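From: Nestor Navarro
To: Uvley Tool Swap list
Subject: Re: repainting old shop metal, worth it?

Nigel Naylor wrote:
> I've got a Merrick cabinet from my uncle, drawers and all, and the
> paint is gone wherever stuff slid around. Do I strip the whole
> thing or just touch up the bad spots? Also is anybody driving to
> the Dekard swap on Saturday?

Hi Nigel, touch up! I stripped a whole cabinet once and I'm still finding gray dust in my boots (my wife found it in the bread box). Scuff the edges of the good paint with a fine pad, wipe it down, two thin coats of primer, then color. Let it sit overnight before you load the drawers, and longer if your garage is as damp as mine. If the bottoms are going to take a beating anyway I'd leave them bare and rub on some paste wax every so often.

Yes on Saturday, I have room for one more plus a small vise. I'm leaving at 6:30 because the good stuff goes early, and I'm bringing coffee.

Bare patch on a sloped divider, with the paint still fine higher up: 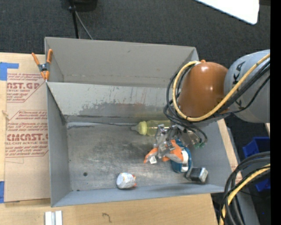

Still looking for

1. A drawer pull for a Zarko chest, any condition
2. Casters, the locking kind

Nestor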